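Setting Up the Rotich Under-Sink Water Filter, Section 2: Before You Trust the Water
October, by Amparo Echeverri
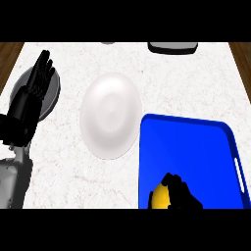

Fernalora Tenants' Association / Kitchen and Plumbing Group

The leaflet in the Rotich box says the filter goes in "in minutes." Maybe it does in a kitchen built last year. Our shutoff valves are older than most of the people turning them, so read this section first and the leaflet second.

You should already have the bracket screwed to the cabinet wall (Section 1). If the bracket wobbles, go back. A full cartridge is heavier than it looks in the box.

1. Close the cold shutoff valve under the sink. Open the kitchen faucet on cold and wait until it stops running. If it keeps dripping, the valve isn't closing fully and you should stop. Shut off the water to the apartment or call the group.

2. Put a towel and a shallow pan under the valve. Loosen the cold supply line with a wrench and hold the valve body still with your other hand.

CAUTION: Don't turn the valve body itself. On the old valves the whole thing can twist off the pipe.

3. Screw the tee fitting onto the valve by hand, then a quarter turn with the wrench. The leaflet says to "tighten firmly." I have no idea what that means, and two cracked tees in this building suggest their owners didn't either.

4. Reconnect the supply line to the top of the tee.

5. Cut the tubing square with a blade. Scissors pinch it into an oval, and an oval end leaks. Push it into the tee until you feel it stop, then push again. Most people quit at the first stop.

6. Run the other end to the port marked IN on the filter head. The arrows on the Rotich head are molded in the same color as the plastic, so bring a flashlight.

7. Twist in the cartridge until the marks line up. Open the shutoff valve slowly, over the count of a slow breath or two.

8. Dry every joint with a paper towel, wait, and wipe again with a fresh one. Leave dry paper under the filter overnight.

NOTE: Flush the cartridge for 23 minutes before drinking any of the water. The leaflet gives a shorter time. Ours still ran gray at the end of it, so I went with what I saw in the glass.

About the claims on the box

The box says one cartridge is good for 1100 gallons. It doesn't say what kind of water was used to get that number, and I couldn't find it on the insert either. We change ours at 600. If the flow drops before that, change it sooner.

The indicator light is a timer. It knows how long the battery has been in and nothing at all about your water. Write the change date on the cartridge in marker.

The Kulano cartridge fits the same head and costs less. I can't tell you if it filters as well. It does need a new O-ring each time, so buy those too.

Section 3 covers the separate drinking faucet and drilling the sink, which renters need written permission for.

Comments

Zdzisław Nowakowski
Step 5 saved me. Mine was in only as far as the first stop and dripped all Friday night.

Marin Gashi
600 seems low to me. Did you test the water, or is that a guess?

Amparo Echeverri
It's a guess, Marin. So is theirs until they show me the test.

Yeison Palomino
Where do you get the O-rings? The hardware store only had the wrong size.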